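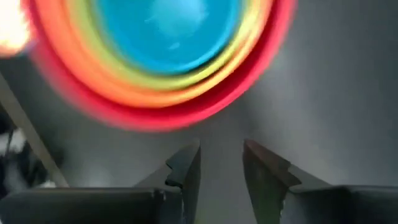

Sixten Hellström

Jul 7, 2019

I restrung two rackets last night and kept proper notes for once, so this post is mostly those notes with the gaps filled in.

Both frames are the same model, bought as a pair four years ago, 16 mains by 19 crosses. One had a full bed of polyester in it that I put in before the Kondidholm spring doubles. The other had the multifilament I use when my elbow complains. The polyester had not broken. It almost never breaks for me, because I hit fairly flat, and that is how I ended up playing with dead string for most of June without noticing the loss until the ball started landing long on second serves.

Polyester loses tension quickly at first and then slowly. I measure mine with a phone app that listens to the pitch of the string bed when you tap it. The absolute number it gives is not worth much, as it depends on head size and string gauge being entered correctly. The change over time is useful if you tap in the same place with the dampener out. Mine had dropped by a fifth between stringing and last night. Some of that goes in the first day, before you have hit a ball.

The machine is a drop weight with fixed clamps, second-hand. It cost me 2,330 kronor including two pairs of starting clamps, one of which slips and is now used for holding bags shut. A drop weight is slow. You lift the bar, feed the string into the gripper, lower the bar and hope it settles level. If it stops above or below horizontal the tension is off, though by less than people on forums claim. Five degrees either way makes a difference of well under one per cent. Ten degrees is still only one and a half. I used to redo every pull that was slightly out. I now accept anything that looks level from where I am standing, and I cannot feel a difference on court.

First racket: polyester in the mains, multifilament in the crosses. Mains at 22 kg, crosses at 23. I have seen good arguments for going the other way and stringing the crosses lower, and I may try it in August when the league stops. Two-piece, four knots. I tie off with a Parnell knot and cinch by hand first, then with pliers, gently. The grommet at the second tie-off hole had been crushed by a previous job (mine), so I had to cut the string end at a sharp angle and work it through with an awl. It took longer than the rest of the crosses.

Second racket: full multifilament, 24 kg throughout. No problems, apart from one misweave on the fourth cross from the bottom that I found after tensioning the fifth. I undid both. Benjamín Orellana, who taught me to string, used to run a finger along every cross before pulling tension, and I had stopped doing it to save time. I have started again.

Total time was 123 minutes for both, with a break between them. My best for a single racket is still over 50 minutes. A club stringer with an electric machine would have done the pair in less than that, and charged me for it.

I hit with both this morning for an hour. The hybrid is noticeably livelier than what was in there before, as any fresh string would be, so that says little. Depth was good on the forehand side. Slices floated a little. The multifilament one felt as it always does, soft and slightly vague on touch volleys — I would still pick it for a long match if the arm was sore. I will tap both again after 6 hours of play and write the figures down next to last night's.

On the Dobos replacement grips some of you asked about: I have used three so far. They are thinner than the original leather and brought one handle down by half a size, which I then had to build back up with an overgrip. The adhesive strip holds well. Weight dropped by 8 grams on my kitchen scale, all of it at the handle, so the balance moved towards the head and I noticed that on serve before I noticed anything about the grip itself. If you are fussy about balance, weigh the old one before you throw it away.

I also still need a new set of grommets for the first frame. The manufacturer has dropped the model and the two shops I rang had none left. If anybody has a spare bumper guard for the 2015 version in any colour, leave a comment below. The 2017 one looks identical but the holes near the throat do not line up. I have tried.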